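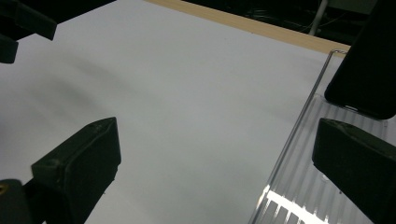
Ruth Tamayo

Home | Workshop | Kitchen | Bench Practice | Contact

Good practice for handling trays with a gripper

The following points apply to all benches at Paltside and should be read with Workshop Note 3165.

Cover the work surface with a plain white sheet and keep it free of markings. Clear plastic is hard to pick out against a pale ground, so check the rim of the tray by eye before the arm is enabled.

Finger pads are to be fully open on approach. Lower them slowly over a ribbed tray, as the ridges catch the light and can mislead the operator about depth. Closing force must not exceed 50 per cent of the rated value on thin-walled plastic.

Inspect the pads for scuffs every 7 days. Light scuffing is acceptable; a lifted seam is not, and the pad must be changed before further use. Wipe pads with a dry cloth only.

Hands stay outside the wooden edge while the arm has power. Any stoppage is entered in the bench book before restarting, and after 3 stoppages in one shift the bench is to be handed over to the Kitton supervisor.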